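Dedolel publica regras de boa prática para registar trabalho manual destinado a robôs

Documento de 37 páginas dedica um capítulo inteiro à fita-cola, e os autores não pedem desculpa

Bristholm, terça-feira, 22 de outubro de 2019 – A Dedolel divulga hoje a primeira edição do Guia Trirkell, um conjunto de regras para quem grava pessoas a trabalhar com as mãos e depois entrega essas gravações a um robô, na esperança de que ele tire dali algum proveito.

O setor tem normas para a altura das vedações, para a cor dos botões de emergência e para a distância a que um visitante pode admirar um braço mecânico. Sobre a maneira de registar alguém a fechar uma caixa de cartão, cada equipa fazia como lhe parecia e chamava a isso metodologia. O guia reúne a revisão de 566 gravações de embalagem e propõe um mínimo de ordem.
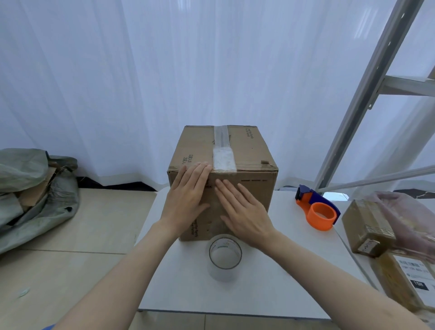

Boletim Trirkell, n.º 1, p. 24

A regra mais discutida é a 4.2: as duas mãos devem ficar à vista enquanto alisam a fita na face da caixa. Parece pouco. Levou três reuniões, uma delas consagrada à definição de "alisar". Ficou assente que as rugas na fita não invalidam uma gravação e que o operador não deve recomeçar só para a caixa ficar mais bonita. Um robô que apenas conheça fita impecável terá uma primeira semana de trabalho muito difícil.

"Recebemos propostas para proibir mesas com outros objetos", conta Annunziata Carbone, coordenadora do guia na Dedolel. "Perguntei aos proponentes se podia visitar os armazéns deles. Retiraram a proposta por escrito."

A regra 5.1 trata, por isso, do que pode ficar por perto. Rolos, aplicadores e outras encomendas são permitidos, desde que constem da ficha da sessão.
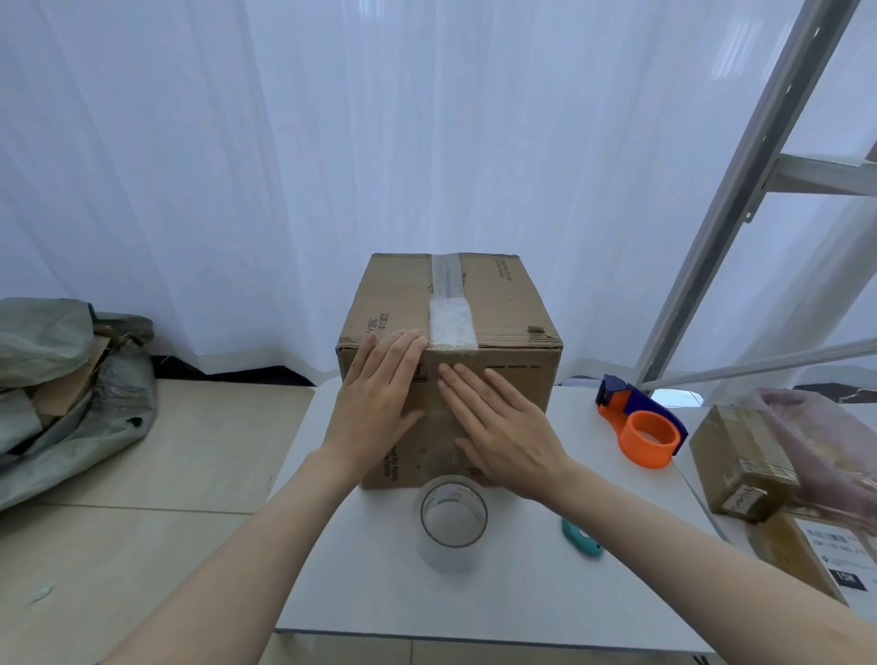
A ficha ocupa uma página e preenche-se antes de começar, com os nomes que as pessoas usam de facto para as coisas. O glossário anexo aceita "aplicador", "pistola de fita" e uma terceira designação regional que o departamento jurídico preferiu não imprimir.

Quanto às ferramentas de corte, o guia é mais severo. A regra 6.3 pede que o cortador seja identificado na ficha, que a passagem do rolo para o corte fique registada sem interrupções e que a mão que segura o rolo não saia do campo de visão. As etiquetas de envio têm capítulo próprio: moradas e nomes são ocultados antes de qualquer partilha, mesmo quando o destinatário jura que não se importa.

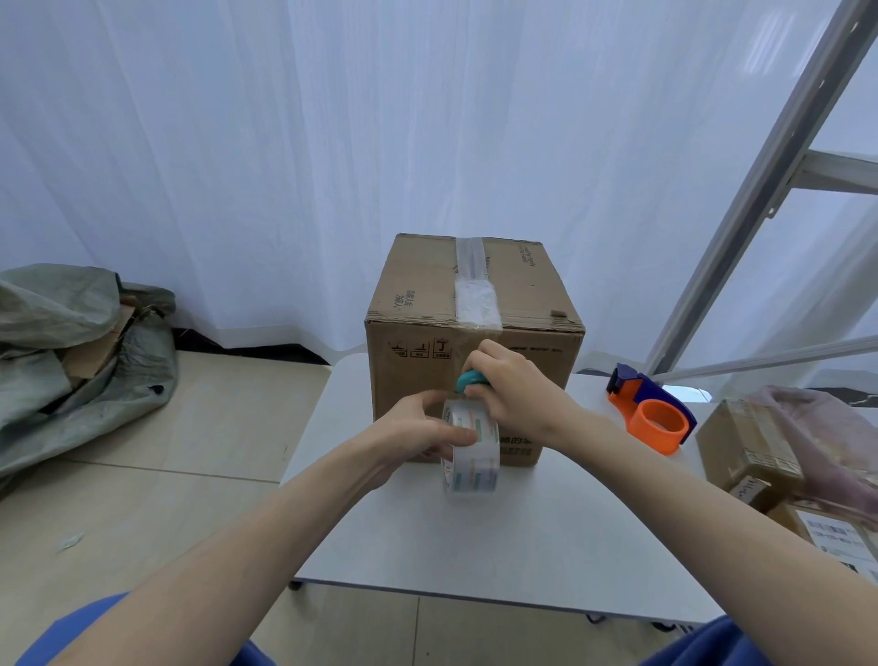
Rolo numa mão, cortador na outra: a situação prevista na regra 6.3.

A adesão é voluntária. A Bright, primeira empresa a subscrever o texto, vai aplicá-lo em 50 postos de embalagem e comprometeu-se a publicar os desvios que encontrar, incluindo os próprios. A consulta pública recolheu 624 comentários, muitos deles sobre vírgulas.

As sugestões para a segunda edição são aceites até ao final de dezembro, através do formulário no sítio da Dedolel. Anexos com mais páginas do que o guia serão lidos por último.

Contacto para a imprensa: Annunziata Carbone, Dedolel, Bristholm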